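From the Grovedbridge Ward Newsletter

A new year and a new way of drawing the lines

Happy New Year to all our readers, and I hope the holidays treated you kindly. I know that ward boundaries are the last thing most people want to think about with the tree still up, but the town council has opened its review of them as of 2 January 2018, and I would hate for any of you to miss your chance to speak up.

You may remember that in November the council voted to look again at the map, which has stayed the same through a great deal of building on the Menton side of town. Menton ward now has 400 more registered voters than Ehlers, yet each sends the same number of members to the council. The draft plan would move the streets between the railroad and Dindum Road out of Menton and into Ehlers, and leave the rest of us where we are.

I have heard good arguments both ways, and I mean that kindly to everyone who stopped me in the grocery store to make them! Folks on Dindum Road have voted at the Menton school for as long as they can remember, and some of them feel they are being handed over like a spare casserole dish. Others say their council members are stretched thin – and having tried to get a call back before Christmas, I can see their point.

Copies of the draft map are at the library and the town clerk's office. Written comments are open for 24 days, and a plain letter is perfectly fine so long as it has your name and street on it. The council has also set aside time for 20 speakers at the public hearing, so do call the clerk early if you would like one of those places.

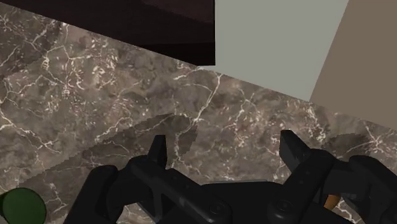

Getting your comments in

Letters can be mailed or dropped in the slot by the clerk's front door, which is open to you at any hour. If you would like help putting your thoughts on paper, or you just want to talk the map over first, please get in touch with me. I am always glad of the company, and I will put the kettle on.

Wulan Kwok
Newsletter editor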